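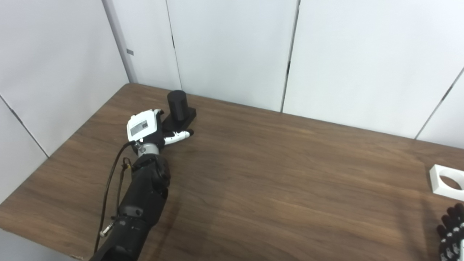

I spent most of Wednesday with a pair of robot hands, and I'm still a little giddy about it. Grullileo, the small outfit up in Fledport that used to make camera sliders, has started taking orders for its two-hand bench package, and I got a long morning with a set before the first boxes go out in October.

The pitch is simple enough. You rent the hands and arms by the month, Grullileo sets them up at your place, and their people help you get your first job going. The starter rate is $3,000 a month for the pair, with setup thrown in if you sign for half a year. That's real money for a small shop, but I've seen quotes for single-arm setups that made me want to lie down afterward, so I was curious what you get.

My guide for the morning was Sang Ông, who runs the demos and has the patience of a saint (I asked a LOT of questions). The practice job is a part-placing one. There's a black piece with a cylinder standing on a base, and a white square block with a big round hole in it, and the left hand gets to work on the black piece while the right hand has its own side of the table. Sounds like a toddler's toy, I know! But if you've ever tried to get a machine to take hold of something matte black with a flat base, you'll know why I was leaning in.
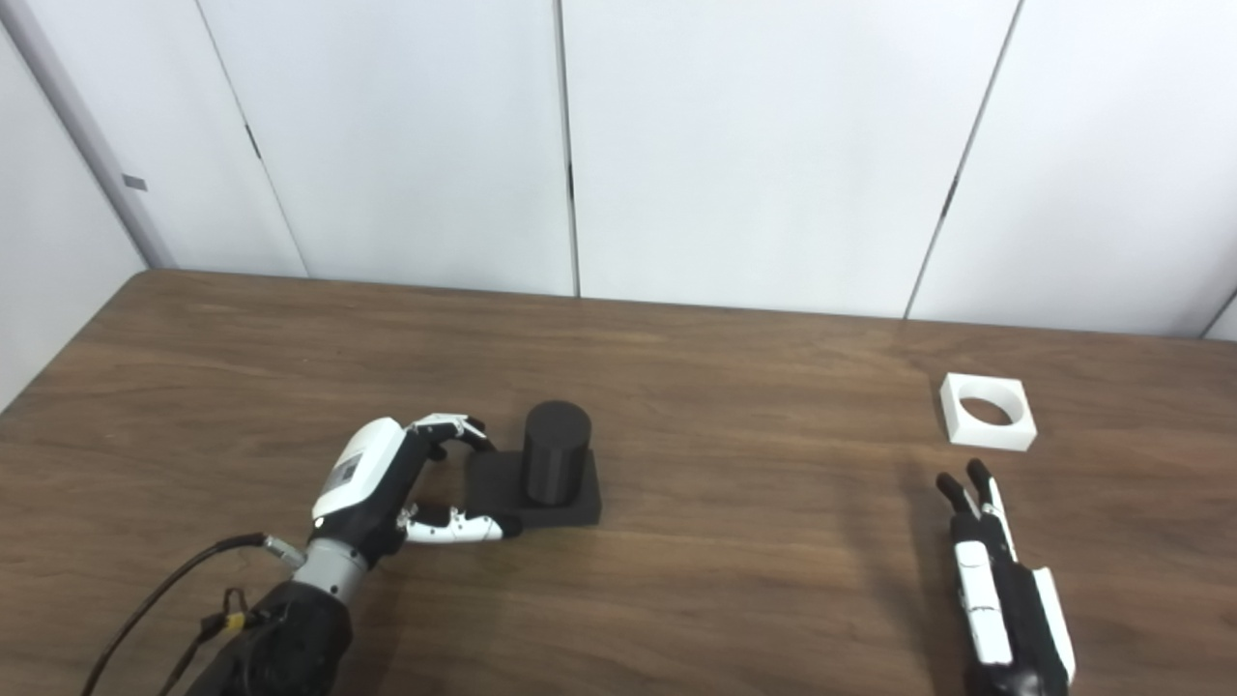 What sold me was the fingers. A lot of the cheaper grippers I've tried are basically two paddles, and you end up redesigning your parts to suit the paddles. With these you can go at a base from the side, or reach for the cylinder, and switching between the two took Sang a couple of clicks in the software. The software is called Usimix, by the way, and it's a mixed bag. I loved the part where you save a hand pose and give it a name. I did not love hunting through three menus to find the speed setting, and the undo button undoes a bit more than I wanted – I lost a whole sequence that way and had to start over.

I should talk about numbers, because people always write in and ask. Grullileo says it ran one set through 423 pick attempts in a row last month and got 422 of them. I wasn't there for that, so take it as the company's own figure. Sang told me the one miss was a part somebody had set down on top of a cable, and I'm inclined to forgive that one.

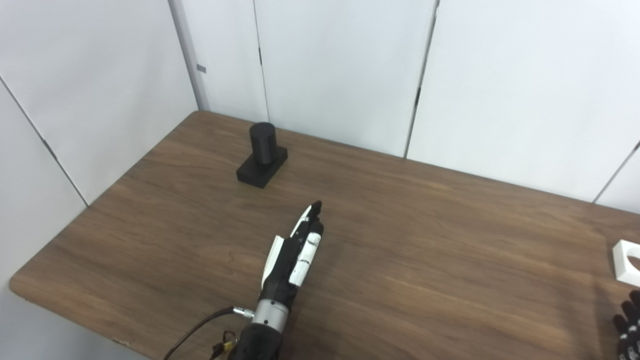
Now for the gripes. The cables could use some tidying, and I'd want a proper guide or sleeve before running these all day in a busy room. Sang says a sleeve kit is coming but wouldn't give me a date or a price. I'd also like spare fingertips included in the monthly rate. Right now they're $81 a set, and if you're handling anything rough you're going to go through them.

Then there's the competition. Saarinen has a rental deal too, and it's cheaper by the month, but you do your own setup and you only get one hand. If your job is moving boxes from here to there, I'd probably go that way and pocket the difference. If you need to hold one thing and bring another thing to it – and plenty of small assembly jobs are just that – I think the Grullileo package is worth a call. Ask for a demo with your own parts, too. They'll do it if you mail the parts ahead, and I wish I'd thought of that before I drove up.

Orders are open now through the Fledport office, and Sang says the fall slots are going to repeat customers first. I've put my name down for a second visit once the sleeve kit is ready, and I'll post an update on the undo button as soon as they fix it.

81 shares
14 comments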